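The founder of the Laskowska veg box scheme wants me to believe that a sweetcorn cob loses its flavour within hours of picking. I have heard this from a lot of people who sell sweetcorn.

"Taste it next to a supermarket one," she says. I ask whether anyone has done that blindfold. "Our customers can tell." So, no.

A box costs 240 a year more than the same shopping at Stoltum, by her own sums. She puts that down to wages and small fields, and I have no quarrel with either. It's the health claims on the leaflet that bother me.
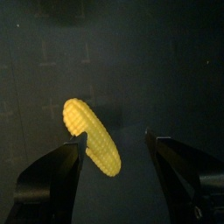 "We say it's better for you, and I stand by that," she says. Better than what? "Than food that's been sitting about." Frozen corn, I point out, is often frozen very soon after harvest. She concedes the point, then calls frozen veg "a bit sad".

The scheme has 913 members, and she won't tell me how many leave after the first 3 months. "People's lives change," she says. "They move, they have babies."

I did pay for 2 boxes in September. The carrots were good. The kale went in the compost, and she laughs when I tell her. "Everybody says that about the kale."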